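Search this site
Type and press Enter

On Keeping a Kitchen Inventory

7th March
By Malachy Ó Conaill

The purpose of this post is to set out the system by which my household records what it holds in the kitchen. Several readers have asked for the details following my earlier remarks on food waste, and I have put them in writing so that they may be consulted in one place.

The first full inventory was taken last May. It recorded 163 items, of which 51 were past the date printed on the package. Most of these were spices and baking supplies. There were also 6 jars of mustard, all of them open. The exercise occupied the greater part of a weekend and was conducted shelf by shelf, beginning with the cupboard above the refrigerator, where goods are most easily forgotten.

Each entry consists of the name of the item, the place where it is kept, and the month in which it was opened. Quantities are not recorded for dry goods. I attempted this at first and found that the figures were out of date within days, as flour and rice are used in small amounts and no member of the household is willing to weigh them afterward. The record is kept in pencil in an ordinary ruled notebook. A spreadsheet was tried for one month and then withdrawn.

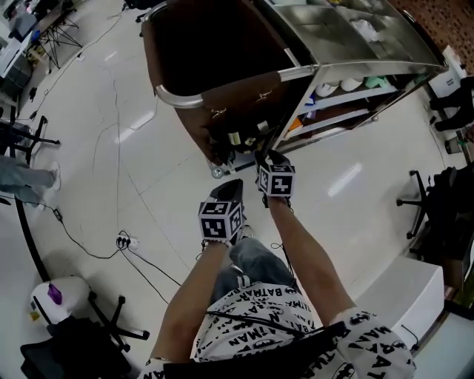
How often should a kitchen inventory be brought up to date? Once a week is sufficient for the refrigerator, preferably on the day before the main shopping trip, and once every three months for everything else.

The freezer requires separate treatment. Frozen goods are difficult to identify once they have been repackaged, and a label written on a cold bag seldom remains readable. Labels should therefore be written and attached before the bag is filled. Our freezer list is fixed to the inside of the pantry door and is limited to 16 lines. When the list is full, nothing further may be frozen until a line has been crossed out. This rule was not popular when it was introduced, but it has been observed, with one exception in respect of a large quantity of soup.

Persons sharing a kitchen should agree in advance on who may discard an item. In our household, anything opened may be discarded by whoever finds it spoiled, while unopened goods must be raised at supper. The disputed items have mostly been pickles.

A further note on the proper storage of onions will be issued when I have finished comparing the two baskets.

Comments

Galen
We do the same with the freezer but allow 20 lines. Sixteen would never get us through the winter. What was the soup?

Malachy Ó Conaill
Split pea. It has since been consumed.

Fludon
I gave up on pencil because it smudged all over the page. Does yours not?

K. Söderlund
Thank you for this. I went through my own spice drawer after reading and found a tin of allspice older than my daughter, who is in college. Looking forward to the onions.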